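Livcombe Bird Group
Minutes of the winter meeting, 2021-01-22

I took the notes again, so any mistakes are mine. We started late while people got settled, and the November minutes were agreed with one change (I'd written Slavonian Grebe where I should have put Black-necked, sorry!).
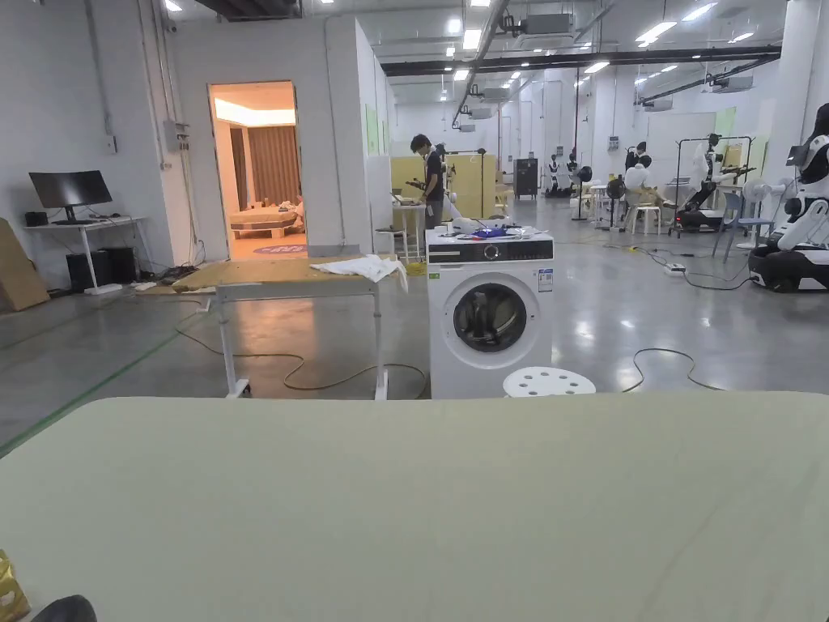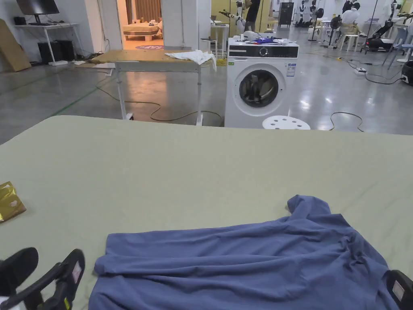
Winter count
We had 23 people out for the estuary count, which is lovely for such a grim morning. The total came to 2,282 waders, mostly Dunlin and Knot, with a decent bunch of Curlew on the far mud. There was a long chat over whether the Knot had been counted twice when they moved across to the Paulík side, and we agreed to let the figure stand, with a note beside it. I was at the sluice end and saw them go over, and I must say I couldn't swear to it either way. Next time both ends will write down the time whenever a big flock shifts.

Hide at Paulík Pool
The door is sticking again and the left-hand flap won't stay up. Hondik have quoted for new hinges and a proper catch, and everyone was happy to go ahead. They can't get to us until the track dries out, so please bring a bit of stick to prop the flap open and don't force the door. We also talked about cutting the reeds back in front of the low window. I was all for it (I've stared at those reeds for two winters and heard plenty of Water Rail without seeing a feather) but it was felt we should leave them until autumn, and I gave in.

Nest boxes
Four boxes came down in the gales, all along the Tester Lane hedge. Two can be mended and the others are past it. I've said I'll do the mending. We want the whole lot back up before the tits start looking round in earnest, and facing away from the lane this time, please.

Feeding station
Seed is going down fast, mainly thanks to the Bramblings, and what a treat they've been! Agreed to clean the feeders every week while numbers are this high, and to move the ground tray a few yards along as the grass under it has turned to soup.

Any other business
A probable Jack Snipe was reported from the wet corner at Tester Lane. Please don't go tramping in after it; view from the gate.
Someone asked about a spring walk for beginners. Everyone liked the idea, and I'm to come back with a route and a start time that isn't five in the morning.

Actions for me: ring Hondik, mend the boxes, plan the walk.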